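Making paste paint for the two-year-old room: notes on batch size and storage 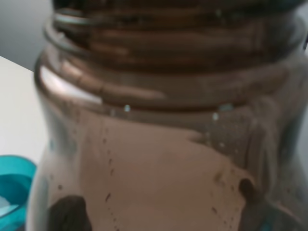
The recipe I inherited was written on the back of a roster and gave flour by the handful. I have spent most of this term replacing it with one that behaves the same way every time, whichever educator is on the early shift. What follows is the current version, with the problems I have run into.

Quantities first. For a group of 15 children at two tables I use 6 level tablespoons of plain flour, two cups of cold water and a teaspoon of fine salt. Whisk the flour into half the water until no lumps remain. Bring the other half to a simmer in a saucepan, pour in the slurry and stir over a low heat until the mixture coats the back of a spoon. Take it off before it looks thick enough. It stiffens considerably on cooling, and a paste that looks right in the pan will be closer to glue by morning tea.

The colour goes in once the paste has cooled to room temperature. I had been adding powdered tempera to the hot pan, on the theory that it would disperse better. It clumped. Anju Garg, who runs the preschool room across the hall, mixes her powder with a tablespoon of cold water first and folds that in, and I have switched to her method. Liquid food colouring also works but stains hands for a day or so, and I no longer use the red at all after a conversation at pick-up.

Consistency matters more with this age group than the older ones. Under-threes mostly work with the whole palm, so a thin paint ends up at the elbow and then on the floor. A thick one drags and tears ordinary copy paper. I aim for something like plain yoghurt. If it has set too firm overnight, loosen it with warm water a spoonful at a time. Cold water tends to leave it grainy.

On paper: the 80 gsm sheets are useless for this. Cartridge offcuts hold up well, as does the uncoated side of cereal boxes. We also tried working directly on the laminated tables and taking a print at the end by laying a sheet over the top. Halima Were suggested this for children who want to keep going well past the point where the paper gives out, and it is now our default. One firm press with a flat hand, then peel from the short side. Rubbing smears it.

Storage is where I lost the most time. A cooked flour paste is food as far as mould is concerned. Salt slows it down, but not by much at the amounts I am comfortable using with children who will certainly taste it. I make it the afternoon before, refrigerate it in a covered container and throw out whatever is left at the end of the second day. I have stopped trying to get a week out of a batch. The one I left over a long weekend last November had a grey skin on it and a smell I would describe as cheese.

Allergies need checking before any of this. Wheat flour is out for one of our families, so on those days the whole room uses cornflour, labelled gluten-free (some brands of cornflour here are milled from wheat, so read the packet). It needs a third less by volume and goes glossy and slightly translucent. The children seem to prefer it. It does crack when it dries, and anything hung on the line will shed flakes onto the lockers.

Cleaning up: scrape first, wipe second. Paste rinsed straight into the sink will set in the trap, and our plumber's last invoice came to $179. We now scrape the tables into the bin with an old dough scraper and give the brushes a soak in a bucket, which gets emptied on the grass.

I have not yet tested rice flour. Naomi Makokha has offered me half a bag, and I will update the quantities above once I have run it with both groups.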